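Print | E-mail

Session 4 – Loss of marker tracking with hand-held grippers
Course notes, Valentin Collet

In April we lost a part of the Tondska recordings. The position of one gripper jumped between two samples, and the arm which replayed the movement stopped with a fault. Of 697 recordings, 54 had this jump. Yasmine Helmy found that one face of the marker cube had been glued after a quarter turn.

Before each session, hold both grippers in front of you and compare the cubes with the reference sheet. Check also where the cables pass.

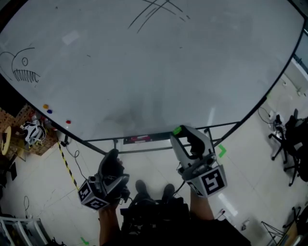
What to do after a jump

1. Stop the replay – do not reset the fault first.
2. Write down the recording number.
3. Call Perrine Ferrand.

Print | E-mail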